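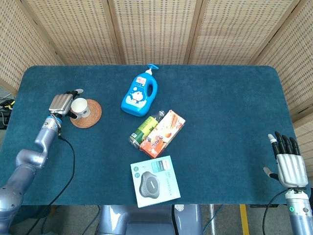 How to check a tabletop handling cell against your own rules

Most written rules for two-armed robots at a table were drafted by someone who had a clean bench in mind. Then the work starts, and the bench fills up with bottles, boxes and a paper cup. I have read the Viltesholm checklist and the longer Kendness one, and I don't think either is bad. I do think both let you tick a lot of lines without looking at the table. The steps below are what I use in their place. They take most of a morning the first time.

Before you start

You need the current rule sheet for the cell, a roll of tape, a pen, and a second person who did not set the cell up. You do not need the software open. If the sheet is older than the hands on the robot, stop and get that fixed first.

Step 1. Read the sheet at the table

Stand where the operator stands and read each rule out loud. After each one, ask what you would see if it were being broken. If neither of you can answer, put a question mark next to it. At Pacheco we marked six rules this way, including "maintain general awareness of surroundings," which I have yet to see anyone fail.

Step 2. Follow the cables

Cables that loop down from a wrist and over the tabletop share space with whatever is being handled. With power off and the arms supported the way the maker's manual says, move each arm by hand through the reach the task needs, if the manual allows that. Watch for a loop that catches an object or the table edge. A rule that says "cables shall be managed" is worth nothing until it says where the slack may go. Write down a limit, even a rough one, and tape it on the table if the surface will take tape. Carpet often won't.

Then look behind the table too. Loose wiring near the floor tends to belong to a different rule sheet, or to no sheet.

Step 3. Sort the objects by what happens if they fall

Most sheets sort by weight. I would sort by consequence:

Dry and boxed, such as snack cartons and product boxes. Annoying at worst.
Closed containers, such as drink bottles and pump bottles of soap. Check the caps, and check whether anything is in them.
Open containers, meaning cups. Decide now whether a cup may ever hold liquid while an arm is powered.

A paper cup deserves its own line. It gives under very little force, and a grip setting that suits a shampoo bottle may crush it. People will tell you the hand senses this. Ask to see it on the hand you have, with an empty cup, several times in a row.

Step 4. Mark the place things go back to

A coaster makes a good target since everyone can see whether the cup is on it. Your rule should say what counts: fully on, partly on, upright. The Isarow sheet, revision 505, says "placed correctly" and leaves it there. Two people can watch the same run and score it differently, and both can say they followed the sheet.

Step 5. Give the idle hand a rule

This is the one I find missing most often. When one hand holds something, the other hand has to be somewhere. Open and raised beside the table may be fine, or it may be right where a person leans in to tidy up. Name a waiting pose, and say whether a person may reach past it. My answer is no while there is power to the arm, and I have heard no good argument for yes.

Step 6. Do not trust the small lights

A green light on a wrist section means whatever the maker says it means. It might be power, link or ready. I have never seen it documented as "safe to touch," yet I have watched people treat it that way. Look it up in the manual and copy the exact wording onto your sheet.

Step 7. Check the floor line and the screens

Yellow floor tape works if people know which side they are supposed to be on. Ask two who pass through often. If they disagree, the line is decoration. Folding screens are the same – fine for a tidy background, but do not enter them as guarding unless somebody qualified has assessed them as guarding.

Step 8. Cut the sheet

Go back to the question marks from step 1. Rewrite each rule so it can be seen to fail, or strike it out. The Kendness sheet ran to 732 lines when I got it in August. I doubt anyone had read past the second page, and the line on emergency stops was on page 6.

Repeat the check whenever the hands, the table or the set of objects changes. A new kind of bottle counts.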